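How I Get Hard Water Spots and Haze Off Glossy Cabinet Tops

I've been putting off writing this one up because it felt too simple, but Kirsty Carnegie emailed me for the second time asking what I use on my shiny surfaces, so okay, Kirsty, you win!

Quick background. We moved to Birnach in August, and the water is so hard you can practically chew it. Every glass I set down left a ring. Every swipe with a sponge left a dull gray smear that only showed up at night with the lights on (of course). I tried the fancy spray, I tried the other fancy spray, and what finally worked was vinegar, dish soap and a lot less product than I'd been using.

First, check what your top is made of. This method is for lacquer, laminate, and painted finishes with a sealed gloss coat. Do NOT do it on marble, limestone or anything else that's real stone, since vinegar will etch it and you can't wipe that off. If you don't know what you have, find the paperwork or use just soap and water.

What you'll need:

A bowl of warm water
Dish soap, the plain kind
White vinegar
2 microfiber cloths, washed without fabric softener
A dry cotton dish towel, the older the better

Start by clearing things off and dusting with a dry cloth. I used to skip this and go straight in wet, and all I did was drag grit around and put tiny swirls in the finish. Go lightly, let the cloth pick up the crumbs, shake it out over the sink and go again.

Next, put 3 drops of dish soap in the warm water. Drops, not squirts! Most of the haze people complain about is old soap that never got rinsed. Dip the first cloth, wring it until it's barely damp, and wipe in straight lines from the back to the front. Don't forget the front lip, because that's where everybody's fingers go.

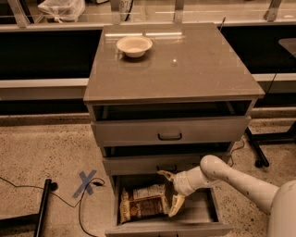
Now rinse. Dump the soapy water, fill up again with clean, and go over the whole thing with the same cloth rinsed out really well. If it still feels slippery under your hand there's soap left, so do it again.

For the water rings, mix one part vinegar with 10 parts water and dampen a corner of the second cloth. Lay it right on the ring for a minute, then rub gently in small circles. Stubborn ones might need two rounds. Then wipe with plain water so the vinegar isn't sitting there. Try it on a hidden spot first, okay? My friend Zixuan Wei didn't, and she has a cloudy patch on her sideboard that now lives under a fern.

Drying is the part that matters most. Use the cotton towel, press flat, and keep flipping to a dry side. I turn off the overhead light and put a lamp off to one side, down low, and get my eyes level with the surface. Any streak you missed will jump out at you. Breathe on it, buff it, move on.

A few things I'd skip: furniture polish with silicone (it builds up and grabs dust), melamine sponges (they're basically very fine sandpaper), and paper towels, at least on dark colors.

How often? I do the dry dusting whenever I walk by with a cloth in my hand and the full wash every couple of weeks. The whole job takes me roughly 10 minutes now, longer if the kids have been baking.

If you've got a matte finish, most of this still works but leave out the buffing or you'll end up with shiny patches. I'm still figuring out greasy fingerprints on matte black, so if you have a trick, put it in the comments please!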